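Speaker notes: The Snack Table at the Back of the Hall
Alcides Aguiar, community hall hosts' evening, 18 November 2023 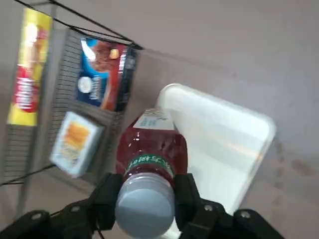 Opening (take your time, let people find a chair)

Good evening, everybody, and thank you for coming out. I know some of you came straight from work and haven't eaten, which makes you the perfect audience for a talk on snack tables. Say hello to the Lanmont Street people if they made it. Wait for the kettle to finish before going on.

Start with how I got into this. Five years of running the refreshments at Platell Hall, and before that a whole childhood of standing next to my aunt at parish suppers, handing her cups. She could lay out a table in the time it took me to find the napkins, and I have been trying to catch up with her ever since.

Slide with the red drink is already up. Leave it there while I talk about the three things on it: the bottle, the tray and the rack. I'm going to spend most of the evening on those, so settle in.

The bottle

I'm fond of a red drink on a table. The bottle is see-through, so that lovely dark red shows from across the room, and people walk toward color before they've read a single word. The label is white and light blue and the print on it is faint, so let the drink do the inviting. The green band around the neck helps too, right up under the cap.

Tell the story of the May social here. We had 287 people through the door (our biggest ever!) and I had put every bottle at the far end, behind the cups, behind the cake. The line went all the way back to the coat rack. Drinks go first now, or they go on a table of their own, and I will argue with anyone over coffee about which is better.

Practical points, go slowly:
Face the caps toward the person pouring.
Open one bottle of each kind and keep the rest closed until you need them.
Put a folded cloth beside the bottles. Someone will drip, and it will probably be me.

The tray

A plain white plastic tray with a raised rim and rounded corners, and I'd take one of these over the nicest wooden board you own. I've got boards at home, I love them, and they stay at home. With a rim, whatever rolls stays put – grapes, wrapped candies, the little round crackers the kids like. The rounded corners wipe clean in one go. And on a beige tabletop a white tray looks fresh without a tablecloth, which saves you the ironing.

Ask the room: who here irons tablecloths? (Be kind about it.)

Bring the tray out with nothing on it first and set it where you want it. Walk around the table once. If you can get past it with your elbows out, it's in the right spot, and then you can fill it.

The rack

Now the gray wire rack on the left. Packages stood up against wire take hardly any table, and you see the whole front of each one. There's a tall yellow and red package at the far edge, and beside it a box in blue and red with a picture of something brown to eat on it. Bright fronts like those are all the sign you need.

Mention where ours came from, people always ask. We bought a rack from Fukari, the shop fittings place, when they were clearing out the old stock, and Mrs. Bajpai talked them into delivering it. It cost us 27 dollars and it has been to every event we've held.

Two things I've learned with it:
Put the tallest packages toward the outside, so the smaller ones aren't hiding.
Leave the side with the ingredients where people can reach it and turn it around. Parents of children with allergies will thank you, and they shouldn't have to ask.

If time is short, skip the next bit.

Setting up in 20 minutes

Rack up first, as it's the awkward one. Then the tray, then the bottles, then cups and napkins last of all – the napkins will blow about if anyone props the door, and somebody always props the door. I put a clean spoon on top of mine.

Practice turn

Invite two people up to lay out the spare table at the front. Don't help them! I'm terrible at this, I always reach over and move something. Let them finish, then ask the room what they'd pick up first and from which side.

Questions

Likely ones: paper cups or plastic (paper), ice (in a separate bowl, with tongs), what to do with leftovers (send them home with whoever stacked the chairs).

Remind everyone that the sign-up sheet for the winter supper is by the door, and that the Lanmont Street branch still has our big teapot.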